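Path-Sweeping Robot at Nurnthorpe Gets a Full Rebuild and a New Care Routine Before Leaf Season 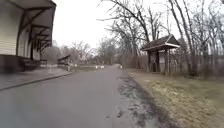
The paved path at Nurnthorpe in winter, with the long building on the left and the small shelter on the right.

NURNTHORPE, Oct 9, 2022 - The robot sweeper that keeps the Nurnthorpe path clear is back at work after the most thorough overhaul of its life, and the people who look after it could not be happier with how it is running. The machine, a Nodevik sweeper known to everyone at the trail as Tapia, has new brushes, new drive belts, a rebuilt rear axle and a freshly taught route. It also has a written care schedule that any trained member of the trail crew can follow.

Tapia had logged 1686 hours when it went up on the stands. For a small machine that spends its days pushing grit, seed pods and wet leaves off asphalt, that is a lot of hours, and the crew at Broltovura Trail Services decided to do everything in one go while the path was dry.

"We had been fixing one thing at a time, and each fix was fine, but you never got to see the whole machine with its covers off," said Karla Zepeda, lead technician at Broltovura. "This time we took it right down to the frame. I loved every minute of it. You learn so much about a path from the dirt it leaves inside a robot!"

What the dirt showed

Most of the wear was on the right side. The Nurnthorpe path runs straight and level for most of its length, with a low curb and a concrete walkway along the left where it passes the long building, and open grass on the right. Between the asphalt and the grass there is a strip of mud and gravel that gets wider in places, and Tapia's right side brush has been dipping into it on every pass. The crew found fine gravel packed behind the brush motor, a scored bearing on the rear axle and a brush arm worn a good deal thinner than the one on the left.

The left side told a different story. The curb gives the sweeper's side scanner a clean line to follow, and the left brush had worn evenly all the way around. The bristles were short but straight. Zepeda kept both old brushes and has hung them side by side in the workshop, and new crew members are now shown them before they are shown the manual.

The right brush arm has been replaced and reset slightly higher, so that the bristles sweep the edge of the asphalt and leave the mud alone. A rubber skirt now hangs in front of the brush motor. The crew cut the first one from an old conveyor mat, liked how it worked, and then made a proper one with slotted holes so it can be slid down as it wears.

Teaching the route again

With the mechanical work finished, the crew taught Tapia its route from scratch. The taught section is 2359 feet long. A technician walks behind the sweeper with the hand controller, driving it at sweeping speed, and the machine records what its scanners see as it goes. On the second walk the technician marks the places where the robot should slow down, lift its brushes or wait.

There are nine of these marks at Nurnthorpe. One is beside the long building, where the deep roof overhang blocks part of the sky and the satellite position tends to drift. Tapia now leans on the curb and the face of the building through that stretch and goes back to satellite position once it is well clear. Another is opposite the small wooden shelter, where people step onto the path without much warning. The sweeper drops to walking pace there in both directions.

The white posts down the path took the most patience. They are narrow and the scanner sees them late, and in its early days Tapia would stop short of them and sit there blinking until somebody came to get it. The crew lowered the front scanner by the width of one bracket hole, cleaned up the recorded map by hand and ran that part again and again at different speeds. It now slows, threads its way up to its turning point and comes back the other way.

"The first time it made that turn on its own I think I cheered," said Dulce Huerta, who manages the Nurnthorpe trail program. "I was standing on the walkway with a cup of coffee and most of it ended up on my sleeve. It was a lovely, neat little turn."

A routine the whole crew can follow

Until this fall, most of what people knew about keeping the sweeper healthy lived in Zepeda's head and on the back of a clipboard. The new routine puts it on a single laminated card that rides in the charging bay.

Before each run, the operator wipes both scanner windows with a damp cloth and dries them, spins each brush by hand to feel for grit, checks the skirt, and presses each of the two stop buttons to be sure they work. The hopper goes in last, with the latch pushed down until it clicks. If the latch light stays on, the run does not start.

After each run the hopper is emptied, the underside is brushed off and the machine is parked with its brushes raised. Brushes left resting on the floor overnight take a set, and a brush with a flat side makes the whole machine shake - something the crew found out the hard way during Tapia's first season, when a week went into hunting for a wheel problem that was never there.

Every 300 hours, the sweeper comes in for a longer visit. The belts are checked for cracks and tension, the axle bearings are greased, the brush motors are opened and blown out, and the battery connectors are taken apart, cleaned and put back together. The side brushes are swapped left for right if there is enough bristle to make it worthwhile. The technician then drives one full pass with the hand controller and listens. Zepeda insists on the listening. A dry bearing has a thin, chirpy sound that comes and goes with speed, she said, and it is usually easy to hear on the straight stretch of the path early in the morning.

Spare parts are now kept on a shelf next to the charging bay. The shelf holds a pair of side brushes, one drive belt, two skirts, a scanner window, fuses and a bag of the small clips that hold the lower cover on. The clips are the part most often lost. They are black and they fall into black mud.

Cold and wet weather

The routine also has a section for winter. Tapia sweeps in damp weather but stays in when there is ice on the asphalt or standing water deep enough to reach the hopper lip. On cold mornings the battery is brought up to temperature in the bay before the first run, and the first pass is made at half speed.

Wet ground is the bigger worry at Nurnthorpe. When the margins are soft, mud creeps out over the edge of the asphalt and the right wheel starts to slip, which throws off the robot's sense of how far it has gone. The crew can now switch on a narrow pass that keeps the sweeper further in from the right edge. What it misses there is raked by hand.

Huerta said the hand work is a welcome part of the job. "Tapia does the long straight bits, and that gives our people time for the corners and the walkway and all the fiddly places," she said. "We get to do more of the path, and we get to do it properly."

Path users who meet the sweeper are asked to keep dogs on a short leash and pass on either side once it has stopped. It will stop by itself when a person comes close and will move off again after they have gone by. Anyone who finds it stopped with its amber light flashing can call the number printed on the rear cover. Please do not push it, as the wheels lock when the motors are off and pushing can damage the new belts.

Broltovura will hold an open workshop session in January, when the sweeper is due in for its next long visit. Visitors will be able to see the machine with its covers off, try a brush change and drive a short pass with the hand controller under Zepeda's eye. Sturdy shoes are recommended, and long sleeves should be rolled up or buttoned.

About Broltovura Trail Services

Broltovura Trail Services maintains paved paths and the machines that sweep them, including the Nodevik sweeper at Nurnthorpe. Its workshop handles repairs, route teaching and operator training.

Press contact: Dulce Huerta, Nurnthorpe trail program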